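Keep Fewer Cables
Siv Hedlund
11/04/2018

I own more cables than things to plug them into. When I moved from Larnerow to Oltosham I carried a box of them up 16 stairs, and most have stayed in that box. I think the box is the problem.

A cable feels useful even when it has no job. It's thin, it weighs nothing, it might fit something. So we keep it, and it winds itself around the others, and the one we need takes ten minutes to pull free.

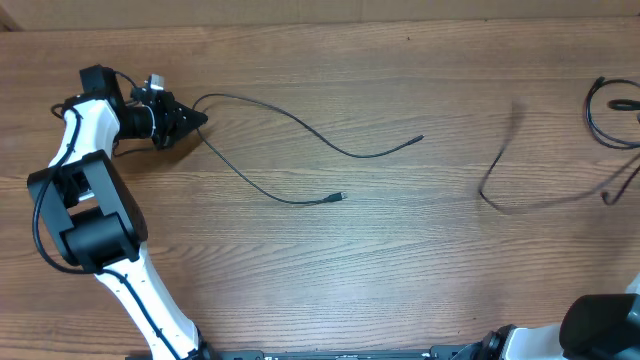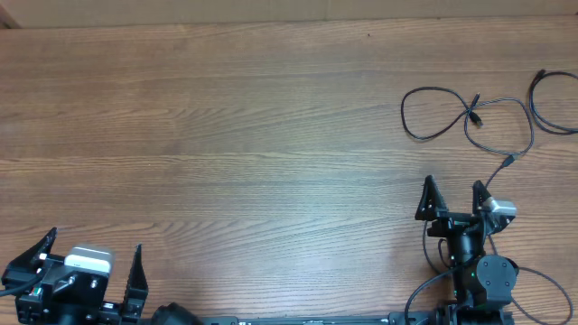
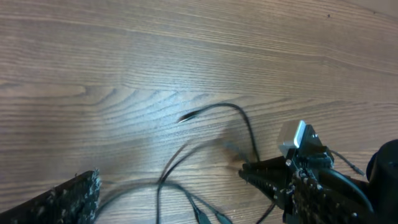
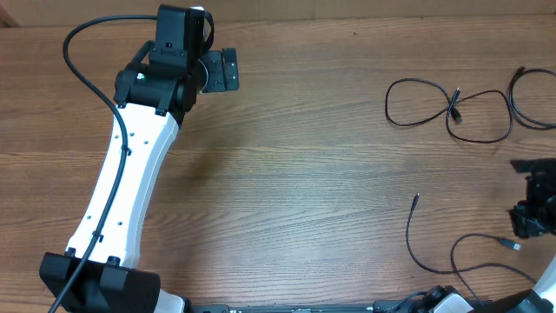 Black cable on a wood tabletop, first, second and fourth photos.
Reading time: 2 minutes

My rule is to put them on a table first. In a drawer they look like one lump. On bare wood you can follow a strand to its plug and decide. If I can't name the device, the cable goes to recycling.

People tell me to buy organizers. I bought one with 40 pockets and filled it with cables I should have thrown out - it only made the pile neater.

The ones I keep get a loose loop and a paper tag. Tight coils are hard on the ends, and black cables all look the same by April.

I kept two chargers and a printer cord. The printer is in Løken with my sister, so I may have to revisit that one.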